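Workplace and Working Life > Automation and new kit
Thread: Teaching the grippers at Drullumton – is anyone else's place doing this?

packingbench_jo
Posted Jan 4, 2018

Happy new year all. I've been meaning to write this up since before Christmas, so put the kettle on, I do tend to go on a bit.

For those who don't know me, I'm at the Drullumton site, where we do small assembly and packing – straps, buckles, covers, that sort of thing. There are 22 of us on the floor. In July we were told that the strap handling would be moving over to robot arms bit by bit, and that a few of us would be asked to spend part of the week in the Prandale room doing the same jobs with hand-held grippers, so that the arms could learn from how we move. I put my name down mostly out of nosiness, and I've stayed because I rather like it.
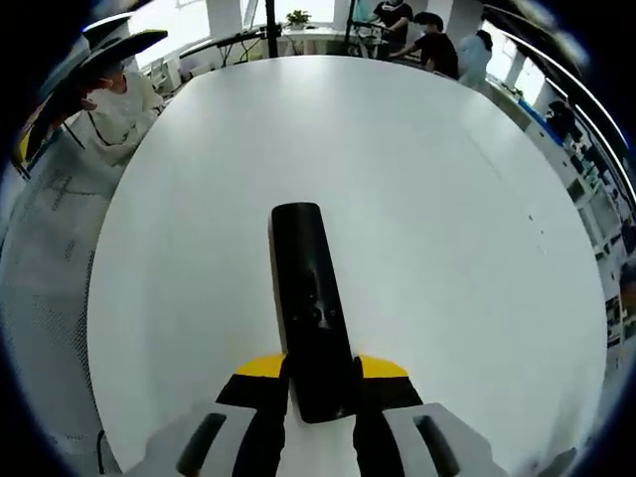 My worry at the start was that it would be lonely, just me and a machine in a corner. It has been quite the opposite, and I think that has been the biggest change for me. On the old line you faced the back of the next person's head all shift. In the Prandale room we have one big white oval table, with people standing at it and at the desk behind, some with masks on, same as elsewhere on site, and you can talk while you work. There's even a little pot plant on the back desk, and I water it more than I should.

The work is slower than you'd imagine. You forget how much your fingers know until you have to do it all with two stubby tips and no feeling in them. My wrists ached for the first fortnight. But I've learned more about how I handle a strap than I had in all my years of doing it.

Is anyone else being asked to do this? And what did they tell you about afterwards?

old_fettler
Glad you're enjoying it, Jo, and I mean that kindly, but I'd want the "afterwards" question answered before I'd shown a machine a single thing. We had something similar at Cartwright. Lovely room, nice chairs, everyone very pleasant. Then the arms went in and the bench went from 5 people to 2. The others weren't sacked, I'll be fair, they were moved to goods in, but it wasn't the job they'd signed up for and one of them left over it.

marginal_gail
I was at Cartwright too (different shift, I think, hello!) and I remember it a bit differently. That bench had been short of people for ages and two of the five were agency. I moved to goods in myself and my shoulders have thanked me ever since. I do agree they should have told us sooner, though. We heard it from the canteen.

packingbench_jo
Thank you both, that's really useful. We've been promised no job losses, but I looked at the letter again last night and it doesn't say for how long. I shall ask.
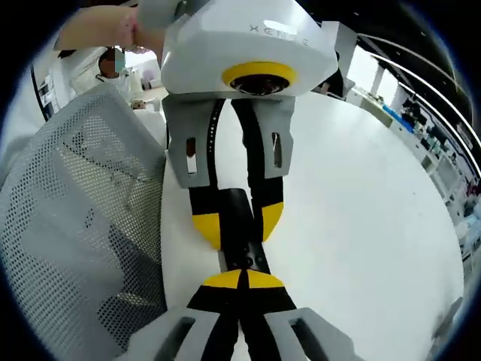 Handing over is the bit I find hardest to get right, by the way. With bare hands you feel the other person take the weight and you let go without thinking. With the grippers you have to watch for it, and we've all ended up saying "got it" out loud every single time, like people moving a wardrobe.

trundlewheel
We're doing it at Drondale. Our lot pay a bit extra per session and the target is 3,000 handovers, which sounded endless but goes by quicker than you'd think. My advice is to get the extra pay in writing and swap hands or jobs whenever you can.

old_fettler
Extra pay! There you are, Jo. Nobody at Cartwright got a penny for it. If your know-how is worth recording then it's worth paying for, and I'd put that to them before you put anything else.

marginal_gail
On that we agree completely, fettler – mark the calendar.

packingbench_jo
Right, two questions for my supervisor then: how long the promise lasts, and the pay. I'm in the Prandale room again tomorrow so I'll try to catch her at tea break, and I'll come back and let you know what she says. Trundlewheel, do you get wrist supports at your place, or did you bring your own?

trundlewheel
Brought my own. The soft kind from the chemist, nothing fancy. They do go in the wash.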